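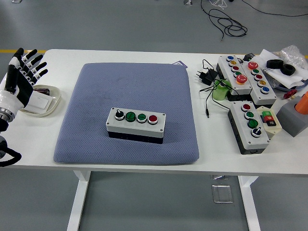
About Gestlow

Gestlow repairs and resells electrical parts for small workshops, farms and laundries. Régis Lemaire started the business in a rented garage in Eshun, after 2 years of fixing pumps for neighbors. We now work from a building on Puvton Road with 3,000 square feet of floor space.

Print this page | E-mail this page

Most of our customers run older equipment and want to keep it going. We stock 825 part types, new and used. Used parts are tested on the bench before they are priced, and each one is sold with a 50-day guarantee. If we don't have a part, we will tell you who might.

Our second shop, in Tuleo, handles motor rewinding and takes walk-in work in the mornings. Both shops close for the last week of December.

We buy surplus stock from plants that are shutting down. Send a list with part numbers and we will reply with a price. Pickup can be arranged for larger lots.

Shares: 2 | Comments: 0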